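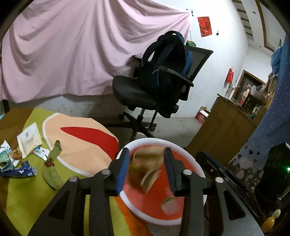
Tetier questions "climate-proof" label on Ilto flood and heat plan

August 21, 2018

Tetier, the residents' climate group for the Bermúdez district, today asked the consultancy Ilto to withdraw the words "climate-proof" from its plan for the district until it can show how the claim was tested.

The plan, published in July, says that new drains, pale roof coatings and street trees will leave Bermúdez "ready for the weather of the coming decades". Tetier has read all of it, including the annexes, and does not think the evidence supports that sentence.

The group accepts that the climate is warming and that the district needs to prepare for it. Its members have spent years asking for exactly this kind of work. Their complaint is that residents are being offered a promise when what they have been given is a set of hopeful guesses.

"I would like to believe it," said Marilou Galang, who chairs Tetier. "I live at the bottom of the hill and my hallway has flooded. But when I asked Ilto what size of storm the new drains were designed for, I was sent a brochure. It was the same brochure I already had."

Tetier's main concerns are set out in a written response delivered to Ilto this morning.

The heat figures come from 18 days of readings. The plan says roof coatings will cool homes "noticeably" in a hot spell. The readings behind this were taken at 5 buildings, none of them taller than two storeys. Most people in Bermúdez live in flats. The annex does not say whether anyone was living in the test buildings, whether windows were open, or what the temperature was indoors at night, when heat does much of its harm to older people.

The rainfall records stop too soon. Ilto has used past rainfall to work out how much water the drains must carry. Tetier would like to know why a plan about a changing climate leans so heavily on the weather we used to have. There is one paragraph on future rainfall, and it refers the reader to a model supplied by Zutus, the software firm. The model is not included. Tetier has asked for it 3 times.

The trees have no water. The plan promises 3095 new street trees. It has no budget line for watering them after planting and does not name the species. Young trees planted in paving need a good deal of looking after in dry summers, and a dead sapling shades nothing. The number appears on the cover of the plan, in the summary and again in the foreword. The word "maintenance" appears once, in a footnote about drain covers.

Hugo Villalobos, a retired drainage engineer who wrote the response for Tetier, said some of the proposals were sound.

"Bigger pipes on the lower streets would help, and I have said so to Ilto's face," he said. "What I can't find is any sum that links the pipes in the drawings to the storms in the text. It may exist. If so, they should print it. I have been wrong about drains before and I'd be pleased to be wrong again."

Ilto has told the group that the plan is a "high-level document" and that detail will follow at the design stage. Tetier's view is that the detail ought to come before the slogan, particularly as householders are already being told by estate agents that the flood problem is solved.

The group is asking Ilto to publish the Zutus model and the figures fed into it, to repeat the heat readings in occupied flats through a full summer, and to state plainly what size of storm the drains would fail in. It also wants a yearly count of trees still alive, paid for out of the same budget as the planting.

Tetier has not asked for work on the lower streets to be delayed.

Copies of the full response are available from the group on request. Marilou Galang and Hugo Villalobos are available for interview.

About Tetier

Tetier is a residents' group working on flooding, heat and air quality in the Bermúdez district. It is funded by its members and takes no money from contractors or consultants.

ENDS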